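Re: Timetti level 9, the rolling bridge

Ruairi Hepburn wrote:

> Has anyone cleared level 9 in Timetti without buying the extra hearts? I get as far as the rolling bridge and the fox slides off every time. I'm on my old tablet if that matters.

Hi Ruairi,

Yes, I got over it last night (after way too many tries)! Don't jump at the start of the bridge. Let it roll toward you, count 2 planks, then double tap. If you've got the Wollora boots on, take them off, they're too slippery there. I also turned the music down so I could hear the creak -- it comes right before the plank drops.

Senga says you can save up to 14 coins by skipping the lower path, but I've never managed it. 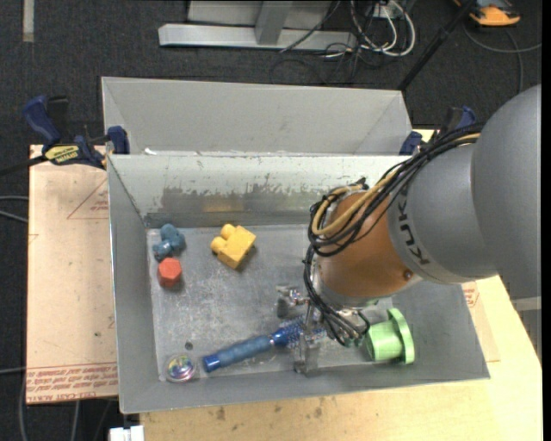
Level 10 is the scrapyard one, and I love it already. You play it as the crane, swinging down into bins and grabbing gears before the timer runs out. Steering is slow on a tablet, so go into settings and push the touch speed up to 4.

Let me know how you get on!

Abbas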